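솔빌 생활문화센터 소식지
가을호 안내

하반기 손 건강 강좌 수강생 모집

솔빌 생활문화센터는 지난 6월에 마친 상반기 과정에 이어 하반기 손 건강 강좌를 개설합니다. 이번 강좌는 뜨개질, 서예, 원예, 악기 연주 등 손을 오래 쓰는 취미 활동을 하시는 회원을 대상으로 하며, 손가락과 손목의 부담을 줄이는 자세와 휴식 방법을 다룹니다. 상반기에는 정원보다 신청자가 많아 참여하지 못한 회원이 계셨습니다. 이에 따라 하반기에는 강의실을 2층 대강의실로 옮기고 강좌 횟수를 모두 일곱 차례로 늘렸습니다.

첫 시간에는 손의 기본 구조를 살펴봅니다. 손가락을 굽히고 펴는 힘의 상당 부분은 아래팔의 근육에서 나오며, 이 힘은 손목을 지나는 힘줄을 통해 손가락 끝까지 전달됩니다. 그러므로 손가락이 뻐근할 때에는 손가락만 주무르기보다 아래팔까지 함께 풀어 주는 것이 좋습니다. 강의에서는 손 모형과 도해를 함께 사용하며, 수강생은 자신의 손을 짚어 가며 각 부위의 이름과 움직임을 익히게 됩니다. 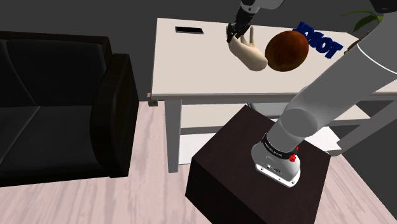

손가락이 위를 향한 손 모형과 갈색 공

둘째 시간부터는 취미별 실습을 진행합니다. 뜨개질반은 바늘을 쥐는 힘을 조절하는 연습을, 서예반은 팔꿈치의 높이를 맞추는 연습을 하게 됩니다. 원예반은 전지가위를 쓸 때 손목이 한쪽으로 꺾이지 않도록 하는 방법을 배웁니다. 악기반은 연습 전후의 준비 운동을 중심으로 구성하였으며, 개인 악기는 셋째 시간부터 지참하시기 바랍니다.

가정에서는 다음과 같은 동작을 권해 드립니다. 손바닥이 위로 오도록 손등을 탁자에 편안히 올려놓고, 손가락 사이를 조금 벌린 상태에서 천천히 숨을 쉽니다. 이어서 엄지부터 차례로 가볍게 굽혔다가 폅니다. 손에 힘을 주어 끝까지 펼 필요는 없으며, 통증이 느껴지면 즉시 중단하여 주십시오. 저림이나 부기가 계속되는 경우에는 강좌 참여에 앞서 의료기관의 진료를 받으시기 바랍니다.

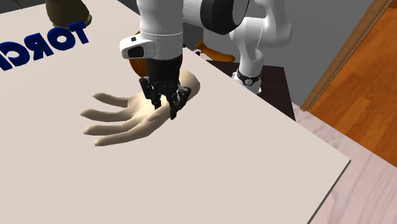
손바닥을 위로 하고 손가락을 살짝 벌린 자세

수강료는 무료이며, 교재는 첫 시간에 배부합니다. 참가를 희망하는 회원은 2023년 9월 30일까지 센터 1층 안내 창구에 신청서를 제출하여 주시기 바랍니다. 전화 신청은 받지 않습니다. 신청자가 정원을 넘을 경우 상반기 대기자에게 우선권을 드리며, 나머지 인원은 접수순으로 정합니다.

아울러 센터 자료실에서는 강좌 기간 동안 손 건강과 공예에 관한 도서를 별도 서가에 비치합니다. 자료실의 전체 장서는 현재 2,292권이며, 회원증을 지참하신 분은 누구나 대출하실 수 있습니다. 강좌 교재의 여분도 자료실에서 열람이 가능하나 외부 반출은 허용되지 않습니다. 대강의실은 냉난방 설비 점검 일정에 따라 사용 시간이 변경될 수 있으며, 변경 사항은 1층 게시판에 공지합니다.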